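**Moratoire sur l'accueil à Plomer**

**kekum_29** : Le conseil a voté la pause par 300 voix d'écart à la consultation. On parle de 30 familles, pas de 900.

**Shao** : Une pause sans date de fin, c'est un refus. La préfecture avait déjà tout contrôlé en mai.

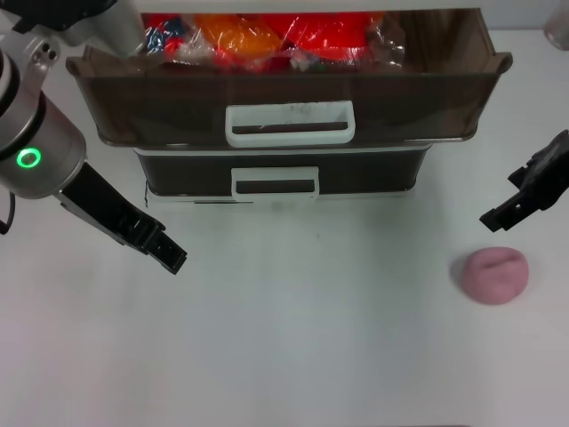 *Le tiroir du haut, ouvert.*

**clollodent** : Pas d'accord, Shao. Le texte prévoit un réexamen, article 2.

**Shao** : Réexamen « si nécessaire ». Relis-le.

**kekum_29** : Exact, pour le « si nécessaire ». Je voterais quand même pareil.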